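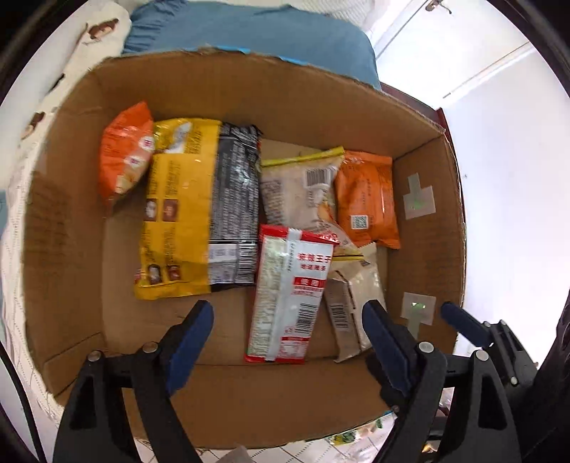
Search this site Enter keywords Go

Every few weeks somebody sends me a bigger number. The latest is 3836 recordings of people picking things up with a hand-held gripper, and I'm supposed to be impressed before I ask what was picked up.

So I asked. Snack bags, mostly, out of a cardboard box. Fine. Snacks are hard – shiny wrappers, soft sides, one packet leaning on the next. But Fabrice Mallet, who runs collection at Grokora, couldn't tell me how many different boxes there were, or how often a person missed the grab and the clip got thrown out.

I'd take 500 clips with the fumbles left in. A system that only ever sees clean grabs has no idea what a bad one looks like, and I don't see how another 200 hours of the same shelf food fixes that.

Mallet says variety comes later. I've heard that before. Show me the discard pile first.

Related
Who labels the labelers?
Ostgate's warehouse trial, 20 weeks in
Letters: Rosine Coste on demo videos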